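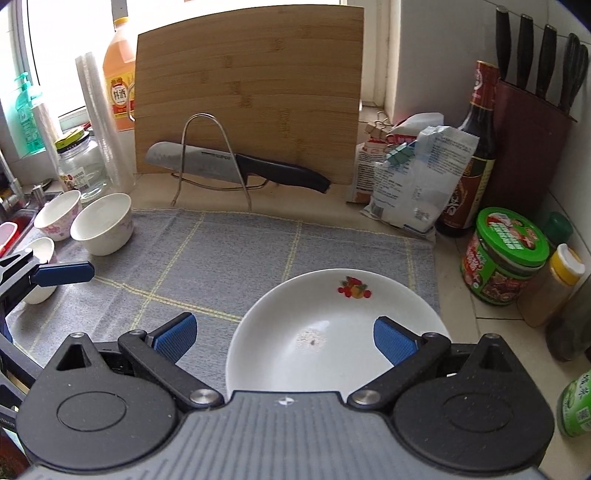 Slide 1: plate with fruit decal, kitchen counter

Talk for 2024-02-25, Qusai Bataineh

Start with the release. Godska came out on PC in June, Switch version still in the works at Talulside. Say that early – people will ask.

Slide 2. Porting. We cut 20 levels to 19. The ice cave ran too slow in handheld mode. Mention the save bug, 4 weeks to fix.

Slide 3. Play the Khalaf boss clip, sound on. Pause before the second phase.

Slide 4. Price stays the same on both. No date yet – don't guess one.

Questions, then demo codes at the door.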